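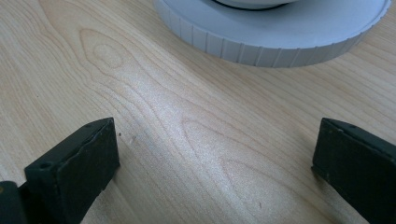
How long does it take to put together a pair of hand-held grippers in a shared workshop? Four weekends for the pair, if you already have the fingers cut and you don't mind eating lunch at the bench.

I've been going on about this build since March, so here's the update I kept promising. The Groletness workshop now has two working grippers, one for each hand, and we've started using them on the table to record small everyday jobs. The long-term idea is that an arm (the one we're calling Erow, still mostly a pile of parts on a shelf) will learn from those recordings. For now it's people doing the moving, and I'm fine with that, it's a lot more fun than I expected!

The finger pads gave us the most grief. My first set was too slick and everything squirted out sideways, so we redid them in dark green with a flat inner face. They've picked up some scuffs and I've stopped fussing over it. The jaws open up to 90 mm, so there's plenty of gap for the bigger stuff.

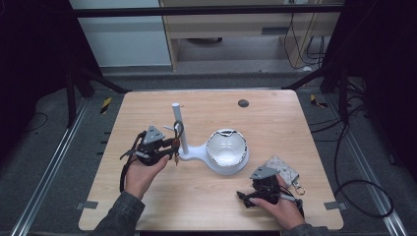

**Posted by the build lead, Lurnell home robotics group**
7/15/22

My favorite job so far is the key stand. It's a white post with a thin rod sticking out as a hook, and there's a round bowl set into the base. Keychains go on the hook, or come off it, and you'd think that would be the easy one. Try it with a gripper in each hand! Your wrists want to turn like they do with fingers, and the gripper has other ideas. I did 57 tries in one evening before my forearms gave up, and a good chunk of those were me chasing a key ring across the wood.

The little pouch with the gray marbled pattern is easier, being soft, but its key ring and clip like to catch on things. We're keeping it in the mix anyway.

Money-wise, we're doing OK. The Hiebert fund gave us $100 toward cable and screws, and the rest came out of our own pockets. I still want to do something about the cables (they run down the table and over the carpet, and I've stepped on one more than once). Someone suggested clips along the table legs, which I'll try next.

If you want a turn, come by the workshop any open evening and ask for the gripper table. Long sleeves are fine. Bring your own keys if you like, just nothing you'd mind dropping.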